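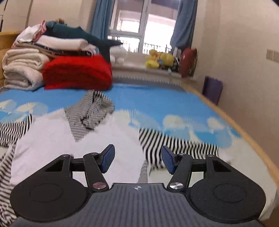 Cloud sheet, striped top, the pile at the head of the bed. Bedroom at the Bednarek apartment.

By the home desk
August

Newsletter: one email a week, tidy homes and small spaces. Enter your address to sign up. You can unsubscribe any time.

Igor Bednarek does the laundry at 8 in the morning and regrets it by lunch. His words. We talked in the kid's room, me on the floor, him standing, because the bed was taken.

"The bed is the table," he says. "Everyone has a table for folding? I have a bed."

It's a good one for it. Pale wood frame, curved rail, a sheet with clouds on it. Everything clean gets dumped here first. Then sorted, then stacked up at the head end, then - in theory - put away.

"In theory," he repeats. Laughs.

He used to run the linen room at a small hotel, the Warano. 600 sheets on a bad week. So he can fold. He folds a fitted sheet faster than I can find the corners. But a hotel, he says, is easy. All the same size, all white, shelf is right there.

"At home it's a red blanket, then one sock, then a thing with sleeves. Nothing matches nothing. You can't make a nice pile out of that."

The pile is tall anyway. Cream fleece at the bottom, rolled. He rolls fleece, never folds it, says it slides. The red knitted one is laid on top of the fleece and he won't hang it, ever. Knits grow on a hanger. White sheet higher up, and a dark teal piece draped over that with a pointed end sticking out to one side.

Why isn't that one folded?

"It was late."

I ask about the striped top spread out on the bed. Black and white stripes, one sleeve hanging down the side. He says stripes are the only clothes that tell you when you've folded them wrong. You line up the lines. If they don't meet, start again. Some people find that relaxing. He doesnt.

His rule is small to big. Little things first, since they get lost, big things last. I point out that there's something small, pink and white, sitting on the very top of the pile.

"Yes. I don't always follow the rule."

The window sill is the other shelf. White cloths folded at one end, two yellow plush toys, a dark red cushion leaning at the other end. Blue curtains either side. The balcony is right outside, handy for drying, and he carries things in over his shoulder and drops whatever's in his hands on the sill. The toys stay put. He has tried moving them to the closet and was told, firmly, no.

They looked at buying a proper unit. A Kunuvberg, five drawers, 3,499 with delivery. He measured twice. It would of blocked the curtain.

"And then you've got five drawers full of things you don't wear. I'd rather have the pile, I can see the pile."

So what does get put away? Bedding, by evening, or there's no where to sleep. Clothes by the next wash, mostly. He gives himself twenty minutes with the radio on and whatever's left over goes to the chair.

There's a chair?

"In the other room. You're not writing about the chair."

Comments (4)

tokarz_m
Rolling the fleece is right. Mine falls off the shelf every single time when folded

Ruvero
Twenty minutes?? It takes me that to do the pillowcases

lindy in 5B
Where is the cloud sheet from, please. My grandson would love it

tokarz_m
Write about the chair

We use cookies to remember your settings and measure visits. Accept / Manage choices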